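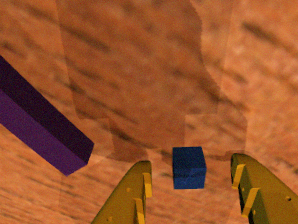
Iyamu (tabletop arm)

Iyamu is a small robot arm with a two-finger gripper, built by members of the Warholm shared workshop together with a simulated version of the same machine. Its builders present it as a low-cost arm that can be trained entirely on a computer and then put to work on a real bench. The first half of that claim is fairly well documented. The second half rests on one set of trials that no outside group has repeated.

The project was started in March by Bukola Bako and Crescencio Solís. Yetunde Adeleke joined later and wrote most of the control software. Build notes and simulation files were released on Aug 5, 2024, under the name Iyamu, which had earlier been used for a plotter that was never finished. Some workshop pages still mix the two up, and a parts list that circulates with the arm includes a pen holder.

Design

The arm is a chain of motorized joints on a flat base plate. The notes call the design "original," a word that is hard to defend. The general layout is that of many hobby arms, and Bako has said in the workshop's own newsletter that the elbow bracket was traced from an older kit. What does seem to be new is the set of finger inserts. Each finger has two pads on its inner side, an upper one and a lower one, so that a part can be held near the tips or deeper in the grip. The notes say this gives a firmer hold on square parts. They don't compare it with a single long pad, which would be the obvious test.

Early drafts listed a load of 200 grams. The figure disappeared from the released version without comment, and the current notes give no load at all. Anyone planning to lift something heavier than a toy block should treat the arm as untested.

Cost has been reported just as loosely. The headline price of 80 dollars covers the motors, fasteners and filament. It leaves out the power supply, the control board and the base plate, all of which the workshop already had in its cupboards. Solís has agreed that a person starting from nothing would pay more, though no full bill has been published.

Simulated workspace

Most of the work on Iyamu has been done in a simulated room. The arm, colored yellow with black joints, stands on a light gray plate near the far end of a long wooden table, and small colored pieces are set out on either side of it. The tabletop is much larger than the area the arm works in. Adeleke kept it long so that the pieces could be moved farther out in later versions, but no later version has appeared.

The room around the table has been modeled with more care than the task needs. There is a grooved rail with sockets along the back wall, a checkered floor, and a blue ring lying on the tiles. The notes justify this under the heading "visual variety," arguing that a controller trained against a blank background will fail in a real workshop. That is a reasonable idea and a common one. The released files, however, hold a single room with a single floor, and it is hard to see how one fixed background can supply variety of any kind.

Lighting gets better treatment. The arm throws a soft shadow on the wood, and the shadow moves with the joints. Adeleke's first controller was trained with shadows turned off, and by the notes' own account it became useless once they were turned on. Retraining fixed the problem in simulation. The notes have less to say about light from a window, or about the two fluorescent tubes over the real bench.

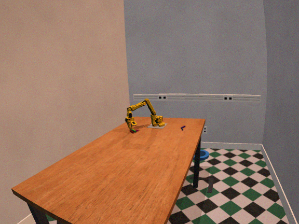
Tasks

Three tasks are described in the notes, and only the first has results attached.

Reach. The open gripper is brought over a chosen piece and stopped with the piece between the fingers. In a batch of 1000 simulated runs the notes report a high rate of success, without giving the number. Success is defined as the piece being "within the opening," a test that says nothing about whether the fingers could then close on it squarely.

Pick. The fingers close and the piece is raised. The notes call this "working" and include no table. Solís has said that the results were recorded and will be added.

Sort. Pieces are to be grouped by color or by shape. The section is two sentences long and reads like a plan.

A blue cube is the usual target. It is small and leaves plenty of room on both sides when the fingers are spread. A long purple bar lies elsewhere on the table, and is described in the notes as a distractor — a piece the arm should leave alone. It is a mild test. The bar differs from the cube in both color and length, so a controller could pass by using either one. A blue bar or a purple cube would have made a stronger case.

Gripper view

One version of the controller sees the table only from a viewpoint at the gripper, looking down past the fingers. The builders favor it because the fingers and the target are always judged against each other, and small errors in the base position should matter less. The drawback is the arm's own shadow. It covers much of the wood in front of the fingers, and its edges fall close to the cube. According to the training log, the switch to this view took place at run 3303, after which errors fell. The log also shows that the motor limits were changed on the same run, so the improvement can't be credited to the view alone.

The notes don't say how the controller behaves when the cube lies off to one side and nearer one finger than the other. That position is more useful to study than a centered one, as it shows whether the gripper will correct itself or simply push the piece away.

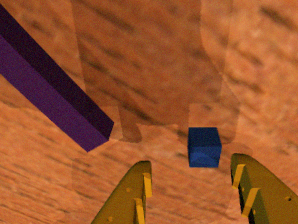
Fatima Etim has argued that criticism of this kind asks too much of a workshop build, and that a pair of tabletop tasks with open files is worth more than a polished demonstration with none. She has also pointed out that anyone who doubts the log can run the simulation again. So far the only person known to have done so is Bożena Czerwiński, whose reach results broadly agreed with the notes. She could not get the pick task to run with the files as released, and traced the fault to a missing gripper setting.

Transfer to the physical arm

The real arm was tried over two evenings at Warholm. The builders' summary says that it "behaved as expected." There is no count of attempts, and the summary doesn't say how often a person moved the piece back into place between tries. Bako later wrote that the joints sagged when warm and that the base had to be clamped down again partway through. Neither point appears in the summary.

A second trial was planned with Punanside, a neighboring workshop, using an arm built from the published notes by people who had no part in the design. It would have been the first independent check. Punanside printed the links and the fingers but stopped when it found that two joint dimensions in the notes disagree by the width of a bearing. A correction has been promised.

Later use

The finger inserts have been copied more often than the arm itself. They appear in modified form on Zustico, a desk arm from the same workshop, where the lower pads were removed to save material. Its page credits Iyamu for the shape and repeats the statement about a firmer hold, again without a measurement.

See also

Zustico (desk arm)
Iyamu (plotter)
Warholm shared workshop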